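In Praise of the Half-Empty Bin

By Haruna Arai
22 Jun 2018

My first real job was in the back room of a repair shop called Harunik, and the thing I remember best about it is the wall of little drawers. There were 128 of them, clear plastic fronts, the kind that come out a bit too easily and land on your shoe. Every drawer had a label in a neat hand, and the labels had been written by somebody who left long before I came, so that a drawer marked "springs, short" held fuses, and the short springs lived in a coffee can by the sink. I loved that wall. I thought it was the most grown-up thing I had ever seen. It took me a good many years, and a lot of evenings on my knees with a flashlight, to come around to the opinion I want to set out today, and it's this: when you are working with small parts, you should keep fewer of them near you, in much bigger containers than they seem to need.

I know how that sounds. People who like tidiness (and I am one, I promise) have a strong feeling that the container ought to fit the thing. Small screw, small box. If you put two little circuit boards in a bin that could hold a whole chicken, you feel you are wasting the bin. My friend Hatsue Wada, who taught me to solder and who has never once raised her voice at me, calls it "heating the whole house to dry one sock." She is a drawer person through and through. We've had this argument over more cups of tea than I could tell you, and neither of us has budged much, but it's a friendly argument and I think there's something in it for anyone who has a bench, a sewing table or even a kitchen counter.

So let me make my case as fairly as I can, starting with the boards, which are where I changed my mind. 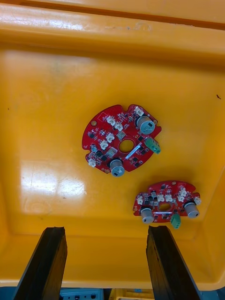 A bare circuit board is an awkward thing to store. It looks flat until you try to treat it as flat. The capacitors stand up like little cans in a pantry, the terminal block sticks out past the edge, and the connectors are all at slightly different heights. Stack two of them and the tall parts of one lean on the small parts of the other. Stand them on edge in a narrow drawer and every time you pull the drawer open they knock together. I have snapped a connector off that way, and I've bent a capacitor over so far that I spent the rest of the afternoon wondering whether to trust it. The box fit the boards beautifully. I just couldn't get them in and out of it.

Give the same boards a wide bin with plain walls and some floor between them, and you can get your fingers around the edge. You pick one up without touching the other. You can see which way it's facing before your hand gets there, and that matters a great deal more than I used to think, because most of the clumsiness in my life happens in the half second after I've grabbed a thing the wrong way and decided to turn it over in the air.

And then there is color. I used to buy gray bins, on the theory that gray looks serious, and black parts went into them and simply left this world. Yellow is not a restful color and I wouldn't paint a bedroom with it, but put a red board on it, or a black lead, and there's no missing it. Even a crumb shows up! I sweep out a yellow bin much more often than I ever swept out a gray one, simply from being able to see that it needs it. Scratches show too, and I've made my peace with that. A bin that has been used for a while ought to look it.

Hatsue's answer to all of this is space, and she's right to bring it up. Her bench is at the end of a hallway. Mine is a converted dining table, and if I laid out every part I own in generous yellow bins, I'd need the neighbor's dining room too. But this is the part of the argument where I think drawer people and bin people are talking about different things. The drawers are for keeping. I still have drawers! I have a whole cabinet of them, secondhand from when Plakar closed its showroom, and it cost me 180 dollars, and I'd pay it again. The bins are for working. You bring out what the job in front of you wants, and the rest stays in the wall where it can't roll under anything.

Cooks have known this forever, of course. My mother's cousin Intan Nair ran a lunch counter for most of her life, and she would no more have cooked straight out of the pantry than out of the parking lot. Everything for the dish came out first, into bowls that were always too large, a spoonful of chopped chili sitting at the bottom of a thing you could have washed a baby in. I asked her once why she didn't use the little dishes, and she said, "Because I have these hands," and held them up, and went back to her onions. I was eleven and thought it was no answer at all. I think of it now nearly every time I sit down to work.

I like to have a tray in the middle as well. That is a later addition to my habits and I owe it to Toshio Noguchi, who repairs vending machines and came by one December to borrow a meter and stayed until supper. I had my bins out and was building in the gap between them, on the bare tabletop, and he watched me for a while in that patient way of his and asked where the finished things went. I said, well, here. And the unfinished things? Also here. He went out to his van and came back with a steel tray, and I've never given it back. A tray says that whatever is on it belongs to the job, and whatever isn't on it doesn't yet. It's such a small piece of grammar, but a table without it turns into one long sentence by the middle of the afternoon. 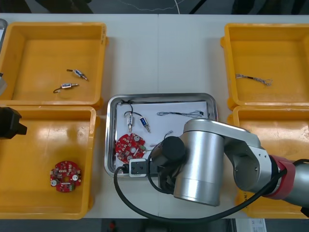

Four yellow bins and a steel tray on a white table, with solenoids at upper left, a round board below them and a braided harness at upper right.

Wires are where I expect to win over even the strictest drawer person. Anything with a lead on it, a solenoid, say, or a small motor, takes up the room of its body plus the room of its temper. Coil the lead and it springs open. Tie it and you've got a knot to pick out later. Put several together in a snug box and when you lift one you lift the family. I once ordered a mixed lot of 107 solenoids from a surplus place called Zendon, very cheap, and they came in one carton, and I'm fairly sure I spent more hours on that carton than I have on some friendships. A harness is worse. A harness wants to lie down at full length and be left alone, and if you let it do that, you can see both its ends at once, and that's about all anyone needs from a harness.

I should be honest about where this way of working falls short. Open bins gather dust. They make it easy to leave a job out overnight, and then another night, until the table has become a sort of museum. If you have a cat, you have my sympathy. And my niece, Aoi Hattori, who is studying industrial design and is far more sensible than I was at her age, points out that big bins put a longer reach between your hand and the work, and that if you're making 300 of something, those extra inches are a real cost to your shoulder. She's right. For a long run of the same piece I would bring everything in closer and go smaller. But most of us at home aren't making 300 of anything. We're making one, and then fixing it.

What I'd ask is that you try it for a single job. Take out just the parts you need, put each kind in something that seems foolishly large for it, leave a clear place in the middle, and see how your hands feel at the end of the evening. Use mixing bowls if you haven't got bins. Use the lids of shoeboxes. Hatsue tried it with baking pans last winter, when she was rebuilding an old radio, and she reports that it was "fine, I suppose, if you like walking." The baking pans were still out the next time I visited.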